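4.2 Handling sharp tools

We wrote our knife rule in July, after a long argument over the Runddale guidelines. I wanted it short: grip the handle, blade pointing away, and stop if the hold shifts.
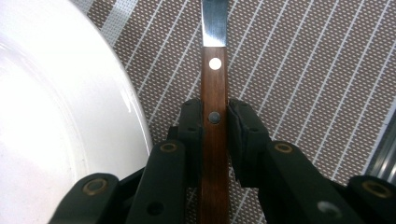 Figure 3. Gripper fingers closed on the handle of a kitchen knife.

Who can pause a run?
Anyone in the room can, at any point.

We kept that wording for all 145 knife trials, and I'd keep it again (the Karnolis draft is way too fussy for us!).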